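Unit 4: Hand-held gripper kits – the Torwood pair

4.1 What is on offer
Torwood is sold as 2 grippers with a case and software licence, list price 3078 euros. Each tool is held by its grip and carries blue pads on the jaws.
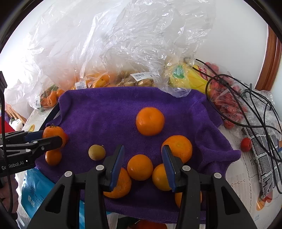

Pad wear is the main running cost. Radu Ilie's review gives 84 hours per set. Compare this with the Cundurex figures in handout 3.

4.2 Choice of task
Fruit on a towel is a fair first test: round, easily marked, varied in size. Keep both tools in use and note every dropped piece. 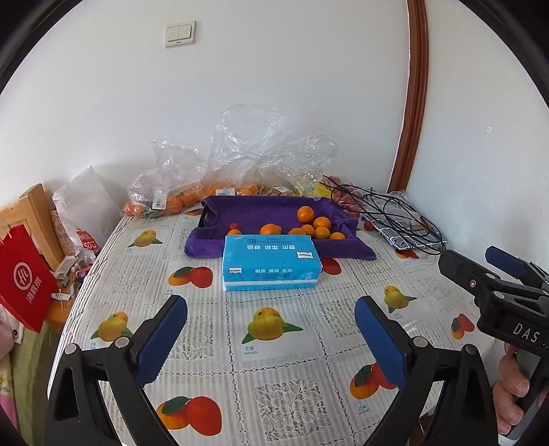

4.3 Reading for August
Gunawan and Mao, pad friction notes, part 2.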